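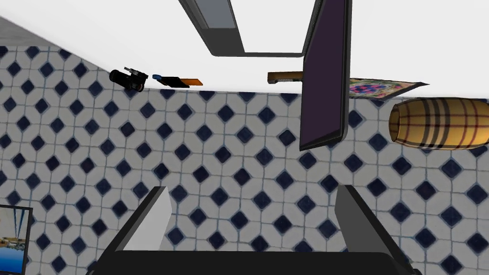 Tile pattern, white octagons with small navy diamonds.

Stultow High School Athletics
Locker Room and Team Area Walk-Through, with Comments
Fall season, done on Saturday, started 7:30 a.m.

This checklist is for the football building and the visitor side. I use the same form as in May, with two lines added for supervision, as the school district has asked. Marks are OK, FIX (repair before next home game) and ASK (I could not decide alone). Comments are under each item where I had something to say.

1. SUPERVISION

1.1 Adult on duty list is posted at both doors: FIX
Posted at the home door only. The visitor door has the list from the spring. Please remove the old one, it makes confusion.

1.2 Coach office has a clear view to the main aisle: OK
The blinds were open when I came. They must stay open whenever students are inside, also before early lifting.

1.3 Last adult signs the closing sheet: FIX
There were 26 practice days on the sheet and 13 signatures. I believe that somebody stayed each evening, but without the signature we cannot show it to a parent who asks. The sheet now hangs next to the light switch.

1.4 Students cannot lock a room from the inside: FIX
The equipment cage is OK. The small film room still has a turn button on the inside. This was written in May also. I ask that it be changed this week and not wait for the winter work order.

2. REPORTING

2.1 Poster with the tip line number: OK
Two posters, both readable. One is behind the ice machine and I would like it moved to the wall by the water fountain, where more students pass.

2.2 Team rules signed by every player and parent: ASK
The office folder has forms for varsity and for freshmen. For junior varsity I found only the player signatures. Maybe the parent pages are in another folder. Please tell me before the bus leaves for Handoston.

2.3 Phones put away in changing areas: OK
The sign is up. Please remember that the rule is also for adults.

3. FLOORS AND SHOWERS

3.1 Floor mats flat, no raised corners: FIX
One mat at the training table curls up. Tape is not a repair. Replace it.

3.2 Drains run free: OK
I ran the water for five minutes at each drain.

3.3 Shower water temperature: OK

3.4 Cleats off before the indoor hallway: ASK
The rule is in the handbook, but the brush outside is broken, so the players have no good place to clean. If we want the rule followed, we should give them a brush — the price is small.

4. LOCKERS AND EQUIPMENT

4.1 Lockers numbered and assigned: OK
The list goes to 274 for all fall sports together. It agrees with the office copy.

4.2 Lockers fixed to the wall: FIX
The end section on the visitor side moves when I push it with one hand. Keep this section closed until the bolts are in.

4.3 Helmets have a current inspection sticker: OK
The Anance helmets came back from service and all of them have the new sticker. The older Major practice helmets are in the cage with a red tag, and they must not be given out, even for one practice.

4.4 Blocking sled: FIX
The padding is torn on the left arm and a screw head shows. Do not use.

5. EMERGENCY

5.1 AED light is green, pads in date: OK

5.2 Exit doors open with one push: OK
The north door is heavy but it opens. I put oil on it.

5.3 Emergency action plan posted with the correct gate for the ambulance: FIX
The plan says Gate 2. The ambulance should come to Gate 4 until the paving is finished.

5.4 First aid kits filled: OK
Cold packs are low, more are ordered.

6. BUDGET NOTE

For small repairs we have $3,000 until the end of the season. In my opinion the order should be the film room lock, the visitor lockers, then the mat and the sled. If the money is finished before the sled, it stays out of use.

7. OPEN ITEMS FROM MAY

Film room lock: still open (see 1.4)
Broken bench, home side: closed
Light over the back stairs: closed
Spare key list: still open. Two keys are not on the list and I do not know who has them. If you have a key and your name is not written down, please bring it to the athletics office. There will be no questions.

Next walk-through is before the first playoff week. Please write your corrections on the paper copy in the office, with your initials.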